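Getting Cords and Small Stuff Off the Workbench

Updated 5/31/19

The cheapest way to get more room on a bench is to hang things above it. Wire baskets on a rail or a post will hold most of what collects along the back edge, and you can see what's in them without digging.
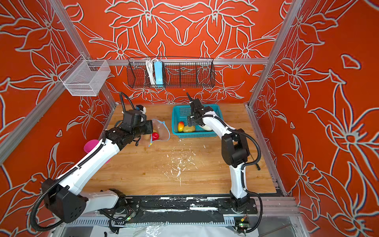 Start by emptying the bench

Take everything off, including the things you think belong there. Wipe the top down with a damp rag and let it dry. Then put back only what you used in the past month. The rest goes in a box on the floor for now. Go through the box in June, or whenever you next have a free hour, and anything still in it can go to a shelf, another room or the thrift store.

Pay attention to what was sitting at the back. In most home shops it's chargers, tape, pencils, half a roll of paper towels and a pile of cords. Those are the things to hang.

Picking baskets

Wire mesh beats solid plastic for a shop. Sawdust falls through, or most of it does, and you can hook things on the outside. For a long bench, one long basket with dividers is easier to live with than several short ones. Without dividers, everything slides to one end.

Measure before you buy. Write down the clear width of the wall, the height from the bench top to the rail, and how far out the basket can stick before you hit your head or knuckles on it. A basket five inches deep is plenty. Deeper than that and you lose things in the bottom.

Check the hooks too. Some baskets come with hooks sized for a thin closet rod and won't go over anything square. If the hooks are wrong, heavy zip ties work fine and are easier to move later. Use two at each end and one in the middle.

Putting up a rail

If there is no rail already, a length of metal bar or a straight piece of hardwood will do. Screw it into studs. Drywall anchors will hold an empty basket and not much else.

1. Find the studs and mark them with painter's tape so you don't draw on the wall.
2. Hold the rail in place and set a level on it. Don't measure up from the bench, which may not be level itself.
3. Drill pilot holes a little smaller than the screws.
4. Put a spacer or a stack of washers behind each screw so there is a gap for the hooks.
5. Tighten the screws, then lean on the rail with your hand. If it moves, fix it now.

Leave at least eight inches of air between the bottom of the basket and the bench top. You'll want to slide a drill case or a paint can under there.

Coiling cords so they stay coiled

Never wrap a cord around your elbow. It puts a twist in every loop and the cord will fight you from then on. Hold one end in your left hand and lay the loops in with your right, rolling the cord slightly between your fingers so each loop falls flat. When you get to the last foot, wrap it twice around the bundle and tuck the plug through.

Hook-and-loop strips are worth having. Rubber bands dry out and leave a sticky line on the jacket. Bread bag clips break. If you don't want to buy strips, old shoelaces are good, and a short one can be tied permanently to the plug end so it doesn't wander off.

Label both ends of any cord longer than six feet. Masking tape and a marker are enough. Fold the tape over on itself so it makes a flag.

Power strips

A strip that isn't plugged in can be stored on end in a basket or hung from the keyhole slots on the back. Once it's in use, fasten it somewhere with open air around it and keep it off the bench top, where it will fill up with dust. Keep it out of any basket that also has rags or paper in it.

Look at the plug and the outlets a couple of times a year. Brown marks, a loose fit or a burnt smell mean it goes in the trash. Cut the plug off first so someone doesn't fish it out and use it. Don't plug one strip into another, and don't run a space heater, a shop vac or a compressor off a strip. Those go straight to the wall.

Lining the walls behind a bench

Bare drywall behind a bench gets dirty fast. Leftover wallpaper, vinyl shelf liner or a printed panel will cover it and can be wiped clean. A busy pattern hides scuffs and glue spots better than a plain color. The drawback is that small dark parts are harder to spot against it, so if you do fine work, keep the lower foot plain.

With peel-and-stick liner, pull off only a few inches of backing at a time and smooth it down with a dry sponge. Prick bubbles with a pin and press them flat.

Taking care of a wood top

Wood benches don't need much. Scrape off dried glue with a putty knife held low, going with the grain. For light stains, sand with 120 grit and then 180, and rub on a thin coat of boiled linseed oil. Wait fifteen minutes and wipe off whatever hasn't soaked in.

Linseed rags can catch fire by themselves if they're wadded up. Spread them flat outdoors, away from anything that burns, until they are stiff, then follow your town's rules for getting rid of them.

White rings from a wet cup usually come out with a little mineral oil left on overnight.

Keeping it that way

Leave one basket empty. It gives you a place to drop whatever is in your hands when the phone rings, and you can sort it out at the end of the day.

Every few weeks, take the baskets down and knock them out over a trash can. If the mesh is greasy, soak it in hot water and dish soap for ten minutes and go over it with an old toothbrush. Dry it well before hanging it back up, especially at the welds, where rust starts.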